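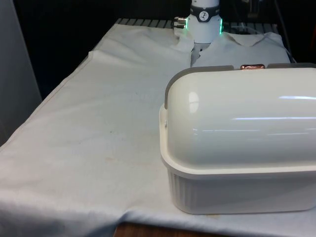
**So what do you do with a work shirt once you've stopped wearing it?**

Bring it to us in September and we'll mend it, swap it or pass it along to someone who needs one.

FOR RELEASE IN SEPTEMBER

**Zodov opens a shirt exchange in Ukum**

I've been running Zodov out of the old feed store in Ukum for 10 years now, mostly hemming pants and putting zippers back into things, and I finally have some news big enough to send to the papers! This September we're opening the Zodov Shirt Exchange, a walk-in service for anybody with a dress shirt, a uniform shirt or a plain old button-down that deserves another few years.

I got the idea at the shop counter. People kept coming in with one perfectly good shirt with a worn collar, asking if it was worth fixing, and then (same afternoon, sometimes) I'd have somebody else in looking for an interview shirt they could afford. I started keeping a rack in the back for them. The rack got full, then it got a second rack, and my cutting table disappeared for most of the spring.

The exchange starts out with 140 shirts, all washed, pressed and sorted by neck size. Of those, 47 are white, which should please the restaurant crowd and every parent who has ever found out at bedtime about the choir concert.

**How it works**

Drop off a clean shirt and you get a token. Trade the token for any shirt on the rack, or hang on to it and use it later, they don't expire. If you have nothing to trade, a shirt is $3. Missing buttons are fine and so are frayed cuffs. Please don't bring anything with paint or motor oil on it, I've tried everything and I can't get it out.

Collar turning is back too! If you've never seen it done, I unpick the collar, flip it so the worn side is hidden, and sew it back down. It's an old trick and I love doing it. Allow 10 days, a little more if you come in right before homecoming.

**Our partners**

Tanasarn, the laundry two doors down, is washing everything that comes in and wouldn't take a dime for the first month. I've been paying them in pie. Pandevby, the button and thread wholesaler, sent over a crate of shirt buttons in more shades of off-white than I knew existed, and I'm still matching them up in the evenings with the radio on.

**Opening day**

Doors open at 9 a.m. and we'll go until 4 p.m. There'll be coffee, a free button-sewing lesson at 11 a.m. for kids and grown-ups, and a bin of fabric scraps for quilters to dig through. Park behind the building if you can, the front spots are for the pharmacy and they do get grumpy about it.

Reporters and photographers are welcome all day. I'm happy to talk, I'm happy to be photographed at the sewing machine, and if you bring your own shirt with a loose button I'll fix it during the interview.

**About Zodov**

Zodov is a mending and alterations shop in Ukum. We fix clothes, table linens and the occasional tent. For press questions, stop by or call the shop before noon, when I'm most likely to hear the phone.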